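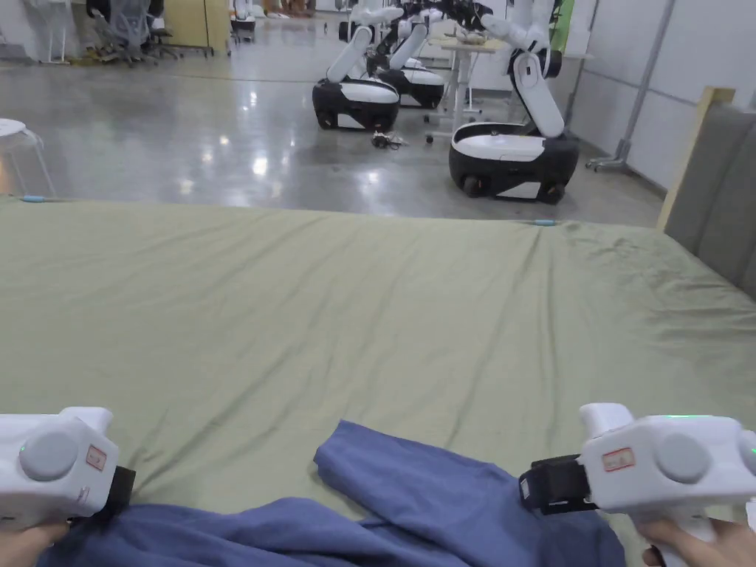

Narar 5 Phone: Set-Up Guide
Revised Dec 2, 2024
Text by Raelene Stubbs. Screens checked by Heather Tawhiri.

1. First Start

Charge the phone before you turn it on for the first time. Use the Brovau charger that came in the box, or any charger marked as fast-charge compatible. The battery icon fills from the bottom. You can start set-up once the icon shows at least two bars.

1. Push the SIM tool straight into the hole on the left side of the phone until the tray comes out.
2. Place the SIM card in the tray with the gold contacts facing down. The cut corner of the card must match the cut corner of the tray.
3. Slide the tray back in until it is flush with the side.
4. Hold the power button until the Narar logo appears, then let go.
5. Choose your language and region.
6. Choose a Wi-Fi network and enter the password. To use mobile data for set-up, tap Skip.
7. Wait while the phone checks for a software update. If one is found, tap Install. The phone restarts when the update is finished and returns to this step.

Note: If you are using an eSIM, leave the tray empty and tap Add eSIM after step 6. Your carrier will give you a code to scan.

Caution: Do not push anything other than the SIM tool into the hole. The microphone opening is on the bottom edge and looks similar.

If the phone shows error 537 during the update check, it could not reach the update server. Go back one screen, forget the Wi-Fi network, and connect again. If the error comes back, skip the update and run it later from Settings > System > Update. You can use the phone in the meantime, but Cosgrove backup will stay off until the update is installed.

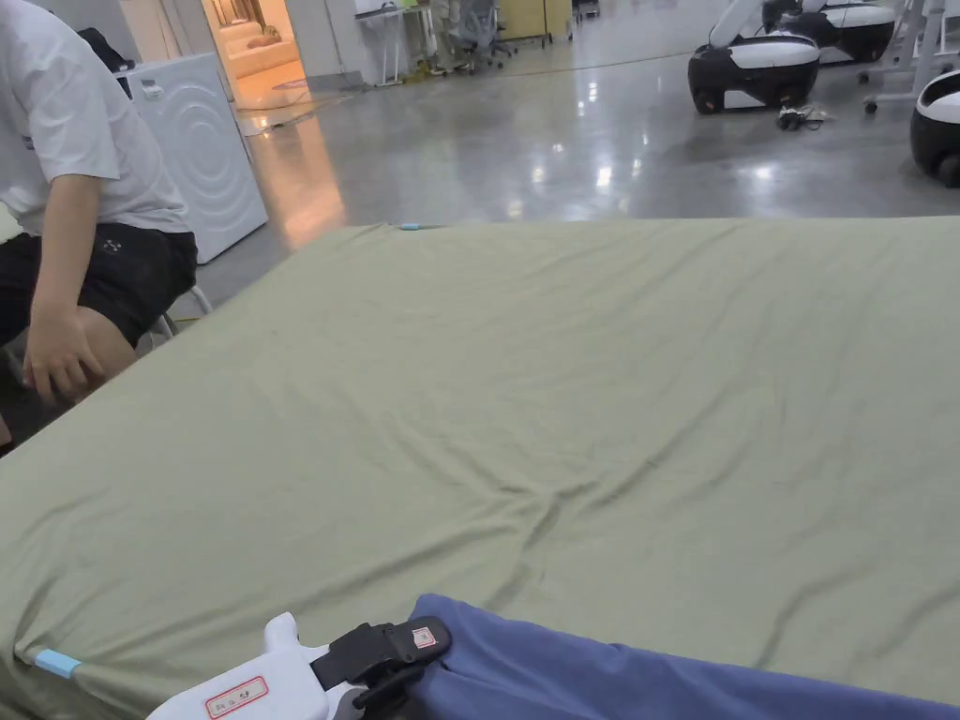 Section 2: Moving Your Data

You can copy contacts, messages, photos, and most app data from an old phone. Both phones should be charged and kept close together. The old phone needs the Predach transfer app, which is free and can be removed afterward.

1. Install Predach on the old phone and open it.
2. On the Narar 5, tap Copy from another phone.
3. Point the old phone at the code shown on the new one.
4. Compare the word shown on both screens. If the words match, tap Continue on each phone.
5. Check the boxes for the items you want to copy. Photos and Messages are checked already.
6. Tap Start.

The new phone shows the time left. This number jumps up and down at first, mostly while small files are being copied, and settles later. Calls that come in on the old phone will ring as usual but may pause the transfer. It picks up again when you hang up.

Some things are not copied: ringtones you bought, saved fingerprints, cards stored in a wallet app, and sign-in details for most banking apps. Set these up again by hand. Alarms are copied but arrive switched off.

Note: Very large photo libraries are copied in batches of 2000. A message appears between batches. Leave both phones alone and the next batch starts by itself.

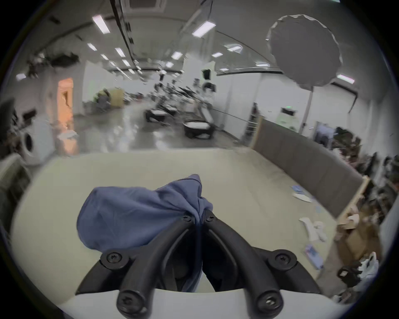

If the transfer stops and does not start again, close Predach on the old phone, open it, and tap Resume. Items that have already been copied are kept. You do not need to erase the new phone.

Caution: Do not erase the old phone until you have opened your messages and photos on the new one and checked that they are there. Erased data cannot be brought back from the transfer app.

Section 3: Screen Lock and Fingerprint

1. Go to Settings > Security > Screen lock.
2. Choose PIN, Pattern, or Password, and enter it twice.
3. Tap Fingerprint, then Add.
4. Rest your finger on the lit area of the screen and lift it when the phone buzzes. Repeat until the ring is full.
5. Type a name for the fingerprint and tap Save.

You can save up to 5 fingerprints. The sensor may be slow to respond through a thick screen protector. If so, delete the saved fingerprint and add it again with the protector in place, and turn on Touch sensitivity under Settings > Display.

The phone will ask for the PIN, pattern, or password after every restart, even when a fingerprint has been saved.

Section 4: Camera Color Check

The camera sets its own color balance, and most people can leave it on Auto. Do this check if photos taken indoors look too yellow or too blue.

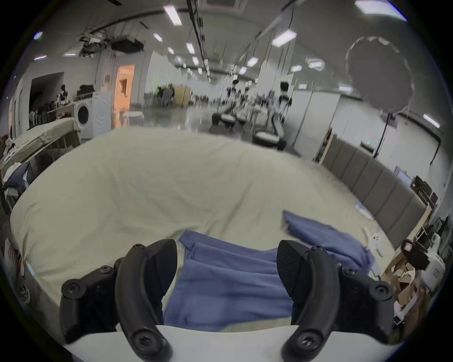 Open the Camera app, swipe to Photo, and turn off any filters. Switch on the lights you normally use in the room. Find two plain things in different colors and put one on top of the other, with nothing shiny in the way. A blue garment laid on a bed with a pale yellow-beige sheet, as in the photo here, is a good pairing: the sheet should keep its warm tint on the phone screen without turning orange, and the blue should not drift toward purple. Take one picture and compare it with what you see in the room.

If the colors are off:

1. Tap the gear icon and choose Color balance.
2. Select Manual.
3. Move the slider left for cooler colors or right for warmer ones.
4. Take another picture and compare again.
5. Tap Save as default.

To go back, choose Auto on the same screen. Manual balance applies to the main camera only and has no effect on video. Night Shot ignores it as well.

Note: Turn off Reading Mode before you compare. It changes the screen and leaves the saved picture as it was.

Clean the lens with a dry, soft cloth. Do not use glass cleaner.

Section 5 covers Cosgrove backup and pairing a watch or headphones.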